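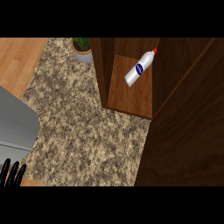 What went wrong with our shelf task (and what I'd do differently)

Project report, second-year robotics module
Group: Nathalie Ross, Laurier Lapointe, Jocelyn Hawthorne
Written up by Nathalie
Supervisor: Murray Zacharias

So our group picked the kitchen tidy-up task, mostly because Laurier thought it would be the easy one. Everything was done in simulation, using Flusow for the physics and the rendering, and a control package called Stotska that last year's group left behind (thanks to Liette Fortin for answering our emails about it even though she has graduated!). The robot has two arms. The job was to reach into an open cabinet, get hold of a white bottle with a red cap, bring it out and put it down on a worktop. I was in charge of the arm control, Jocelyn did the vision and Laurier did the scoring script, which turns out to matter a lot in this story.

The first runs

By the middle of July we had what we thought was a working system. We set off a batch of 60 runs one evening and went for chips. When we came back the script said the bottle had been picked up in nearly all of them, and I'm not going to lie, there was some dancing in the corridor.

Then Murray asked to watch a few of them back. I'd only been looking at the numbers. In the very first one he clicked on, the arm swung in, clipped the side wall of the cabinet, went partly THROUGH the wood and came out on the other side holding the bottle. Counted as a success. He watched another one and it was the same thing. He was very nice about it, which was worse.

Finding the fault

We started with the obvious suspect, my code. I spent a whole afternoon going through the path planner line by line and found a sign error that had nothing to do with it (fixed anyway). The planner knew where the cabinet was and was planning around it quite happily. The planned path and the path the arm took were just different.

Jocelyn was the one who spotted it. The cabinet model has two versions of itself, the one you see and a simpler hidden one used for collisions. When Laurier had swapped in a new cabinet, called Pelletier in the model library, the visible part moved and the collision part stayed where the old one had been. So the arm was being careful to avoid a cabinet that wasn't there and ploughing straight through the one that was. The floor panel of the compartment was still more or less in the right spot, so the bottle lay on it perfectly normally and nothing looked odd until the arm moved.

There was a second problem underneath. Our speed limit was supposed to drop when the gripper came near anything solid. It read its distances from the same collision shapes, so near the real cabinet wall it thought there was loads of room and kept going at full speed. In a simulator that costs you nothing. On the lab arm it would have meant a broken finger on the gripper, or somebody's hand if they were leaning in – we do lean in, all of us, we've been told off for it.

And the third bit is the scoring. The script only checked whether the bottle ended up off the shelf and in the gripper. It never asked how it got there.

What we changed

Laurier wrote a little checker called Hostness (don't ask, it was late) which compares the visible and hidden shapes of every object before a run and refuses to start if they don't match. It found the cabinet straight away. It also found a stool we weren't even using.

I added a stop to the arm code. If the arm is off its planned path for 3 time steps in a row, everything freezes and the run counts as failed. Jocelyn added contact with the furniture to the score, so a bottle fetched by bashing the cabinet is now a fail as well.

Then we ran the same 60 starts again. This time only 7 passed. That was a horrible number to put on a slide, but I believe it. Most of the failures were the stop kicking in as the gripper came round the side wall, and I think the approach angle is to blame – it comes in too low and too far across. We didn't have time to retune it before the deadline.

If I did it again I'd watch the recordings from day one, even just a handful with a cup of tea. Murray wants the checker to be used by next year's groups, so Laurier is tidying it up over the summer and I've promised to write the instructions.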